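Vornolum Order Desk User Guide
Section 9: Preparing and Submitting Artwork for Imprinted Drinkware
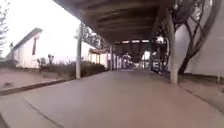
Anikó Vörös asks whether a logo already on file from an earlier order has to be uploaded again. It does not, provided the new item uses the same imprint method. If the method has changed, follow the full procedure in 9.1.

9.1 Uploading artwork

1. Sign in to the Order Desk with the user name issued to your account.
2. Select Orders, then Open Orders, and choose the order number.
3. Select Add Artwork. The upload panel opens on the right.
4. Choose the imprint method shown on your quotation: screen print, pad print or laser engraving.
5. Attach one file per imprint location. Vector files (AI, EPS or PDF) are required for screen print and engraving.
6. Convert all text to outlines before saving the file.
7. Enter the ink color for each location. Use the color number in the current catalog. Names such as "navy" or "dark red" are not accepted.
8. Select Submit. The order status changes to Artwork Received.

Note: Files taken from a web page or a word processing document will be returned. The art department can redraw a simple logo on request, and the redraw fee is shown before you accept it.

Caution: Do not submit a second file while the status reads Artwork In Review. The second file opens a new review and the first is canceled.

9.2 Reviewing the proof

An electronic proof is sent to the address listed under Proof Contact. To change the contact, see Section 13.

1. Open the proof from the message or from the Proofs tab.
2. Check spelling, telephone numbers and web addresses. The art department does not correct customer text.
3. Check the imprint size against the dimensions printed at the foot of the proof.
4. Confirm the item color. Colors on a screen will differ from the finished imprint.
5. Select Approve or Request Changes. If you request changes, type them in the comment box. Marks drawn on a printed copy cannot be processed.

Note: Two rounds of changes are included in the set-up charge. Further rounds are billed at the rate on your quotation.

Caution: Approval is final. Production time is counted from approval, and an approved order cannot be returned for an error that was visible on the proof.

9.3 Pre-production samples

A printed sample may be ordered for the Mirovham tumbler and the Zirnadmont travel mug. Samples are not offered on closeout items.

1. On the order page, select Sample Required before you approve the proof.
2. Enter a street address. Samples are not shipped to post office boxes.
3. When the sample arrives, record your decision under Sample Approval. The order is held until this is done.

9.4 Quantities and overruns

Orders of 862 pieces or more are packed in bulk cartons unless individual boxes are selected at checkout. Boxes cannot be added after proof approval. Overruns and underruns are billed at the unit price of the order.

9.5 Assistance

Questions about artwork are handled by Bianka Hajdu at extension 2913. Questions about freight and split shipments should be sent to Bakari Chege through the Messages tab, with the order number in the subject line.

Section last revised February 15, 2018.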